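Unit 4: Single-Use Food Packaging and Household Sorting
Course notes, M. Addo

4.1 Classes of primary packaging

Primary packaging touches the food. Secondary packaging groups primary units for sale, and transport packaging protects the load. These notes cover the primary class only. The main functions are containment, barrier and portioning, and a single item often mixes materials to meet them. A cup may be one polymer, its lid a second, and the seal layer between them a third.

Lids are usually heat sealed. The lidding film is pressed onto the rim under a heated die, and bond strength depends on dwell time, temperature and pressure. A weak bond leaks in transit. A strong bond exceeds the tear strength of the film, and the lid splits before it peels. 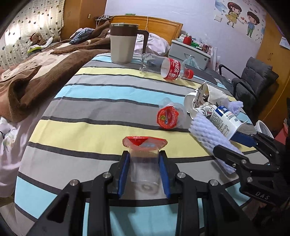 Peel strength is measured by pulling a strip of the sealed film back at a fixed angle and recording the force. In the Zilside exercise the angle is 90 degrees and each sample set contains 12 strips. Report the mean and the failure mode: adhesive (the bond lets go), cohesive (the seal layer splits) or film tear. Do not average across failure modes.

4.2 Residual lidding

Film left on the rim after opening counts as a contaminant in the cup stream. The Essien worksheet treats it by mass. Weigh the cup with residue, remove the residue, weigh again, and give the difference as a share of the first reading. The Ullitico data set lists 133 cups and is used for Problem 2.

4.3 Cushioning

Foam nets protect fruit from contact bruising. The open mesh stretches over a range of sizes and lets air through. Its bulk density is very low, so collection by volume is costly relative to the mass recovered. Foam should be kept apart from rigid cups when sorting. 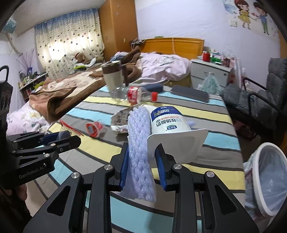
4.4 Problems

1. Name the failure mode when seal layer material is found on both the film and the rim.
2. Using the Ullitico data, plot residue share against cup mass. Comment on any outliers.
3. Read the Trundatov case notes and list the points at which mixed materials enter the rigid stream.

Problem sets are due in March.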